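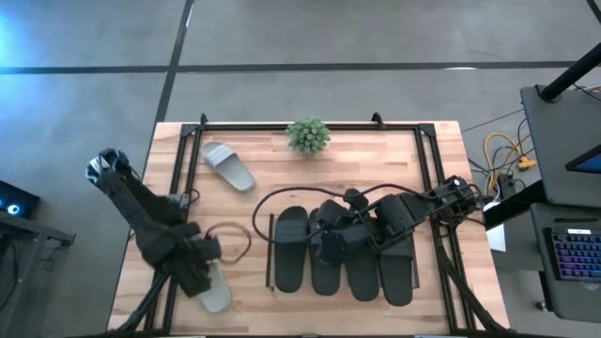 Vilance wants to win back its grocery customers after the labeling recall

Print this article
E-mail this article

16 Sep 2022

The new managing director of Vilance does not like the word "crisis". She used it only one time during our talk, and then she corrected herself. "It was a mistake in labeling, and a serious one," she said. "People with a milk allergy bought our soup and the label did not tell them about the milk. I don't want to make this smaller than it is."

The chilled food supplier recalled 3,717 cases of vegetable soup in spring, all of them from its plant in Drurkham. The wrong sleeves were put on a recipe which contains cream. According to the company, no customer became ill, but one supermarket chain, Marwat, stopped all its orders on the same day and has restarted only a part of them.

She took the position 27 days after the recall. Before that she was responsible for purchasing at a bakery group, and she says this helps her to understand how the buyers think. "A buyer has one question. Can this happen again? If you answer with a long presentation, he already believes that it can."

Her own answer is a change of the order in which work is done. Sleeves for recipes with milk and without milk are now kept in separate rooms, and one line does not receive new sleeves before the old ones are counted back. It makes every changeover slower. "The shift leaders told me that we lose time, and they are right," she said. "I accepted this loss in the budget."

Not everybody in the plant was happy in the first weeks. Temporary workers had to repeat their training, and the night shift asked why it was treated as guilty when the error was made in the afternoon. She went to Drurkham to speak with them at the start of their shift. "I should have gone earlier," she admitted.
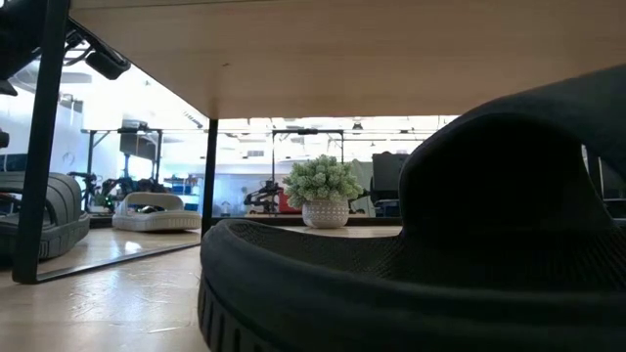

Smaller stores, smaller orders

While the talks with Marwat continue, Vilance has looked for business in other places. Its soups are now sold in 1,501 independent stores through the wholesaler Nunau, which asked for smaller cases and a longer shelf life. The first wish was easy. About the second one she was more careful: "We can give them 2 extra days. They wanted more, and I said no."

The price is the other difficult subject. Cream, onions and energy all cost more than last year, and she expects to ask for an increase before December. I asked if a supplier in her situation can really do this. She was silent for a moment.

"It is not a comfortable conversation," she said. "But if I sell under my cost, the next thing I will cut is the people who check the labels."

She hopes to have the full Marwat range back on the shelves by the end of winter. The chain has not confirmed any date.

Print this article
E-mail this article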